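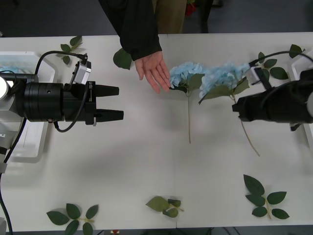 Rewatching Undum from the start

Friday, July 29, 2022

I finished my rewatch of Undum this week, all 40 episodes of the first series. I had only seen it once before, when I was in high school, and I remembered the ending better than the middle.

The first ten episodes are slower than I remembered. Navarro doesn't get his ship until episode eight, and before that it's mostly the harbor town and the tryouts for the guild. I skipped these on my first watch and I'm glad I didn't this time, as the guild rules come back later in the Fludard arc.

That arc is still the best part. The fights are short and the animation holds up well – the storm episode especially. The recap episode in the middle can be skipped. It only has one new scene, and the same scene is played again at the start of the next episode.

I watched it subbed this time. The dub changes the opening song and cuts a few of the quieter talks between Navarro and his sister. Shiyu Dai lent me her discs, which have both versions, and we compared a couple of episodes. She prefers the dub. I can see why for the comedy episodes, but Temov's voice is much too young in it.
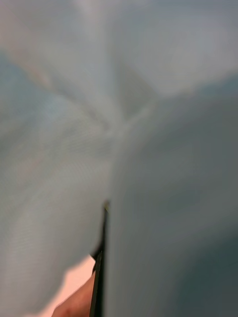

Close up on the gray-blue fabric.

The manga goes a lot further than the anime does. It ended at chapter 289, and the first series stops at 207 with a lot left open. The second series covers some of the rest but moves very fast, and two villains are dropped completely.

I plan to start that one in August. After that I may read the last chapters again, depending on whether the library still has the final volumes. They had everything except the last two when I checked.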